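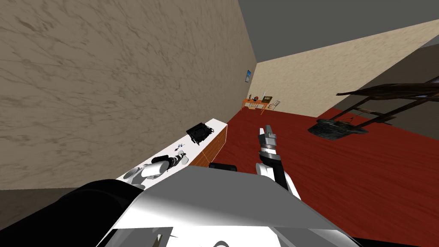 Can a robot do the chores in a house yet?

It can do parts of some chores, slowly, in places it has practiced in. A robot that can be left alone to tidy a whole house the way a person can does not exist yet.

Which chores are machines good at?

Some have been done by machines for a long time. A washing machine washes clothes. A dishwasher washes plates. These machines work well because the job has been put inside a box. Water goes in, the drum turns, water comes out. The machine does not have to find anything or pick anything up.

Floor-cleaning robots were the next step. They move through the house by themselves, but a floor is flat, and the robot only has to cover it and avoid what is standing on it.

Why is picking things up so hard?

Think about putting a toy away. You look at the counter, see the toy, reach out, close your fingers and lift. A robot has to do each of those as a separate problem.

First it must find the toy. Its cameras give it a grid of colored dots, and a program must work out which dots are the toy and which are the counter behind it.

Next it must plan a path for its arm. An arm with several joints can reach the same spot in many ways, and some of them would knock into the wall or the counter.

Then it must grip. Most robot hands have far fewer moving parts than yours. Your skin tells you when something starts to slip. Many grippers feel very little, so the program has to guess how hard to squeeze. A squeeze that is right for a wooden block is wrong for a ripe tomato.

How does a robot practice?

Much of the practice happens inside a computer. This is called simulation. Programmers build a pretend room with walls, a floor, furniture and small objects, and they put a pretend robot in it. If the pretend robot drops a pretend cup, nothing has to be swept up. The computer resets the room and the robot tries again.

Su-bin Ha writes practice tasks for a robot program called Nudska. One of her tasks has a single instruction: move a small object from the counter to the desk. In August the program tried it 968 times in simulated rooms. After every 200 tries the furniture was moved, so that the program could not simply memorize one room.

The same program was then tested on a real robot in a test kitchen named Grutwood. It made 35 tries and finished 4 of them.

Why did it do worse in the real kitchen?

Pretend rooms are simpler than real ones. In simulation, every cup of one kind can be exactly the same weight. Real light changes during the day — a counter at 7 in the morning does not look the same to a camera as it does at noon. Real objects roll, bend and stick to each other. Engineers call this difference the "sim-to-real gap."

What about shops?

A shop floor can be easier than a home. Boxes come in known sizes and shelves stay where they are. Machines in some warehouses already carry goods from place to place. Filling a shelf with mixed items, such as soft bags of rice next to glass jars, is still mostly done by people.

Words to know

Gripper: the part at the end of a robot arm that holds things.
Joint: a place where the arm can bend or turn.
Simulation: a copy of a place or event, run on a computer.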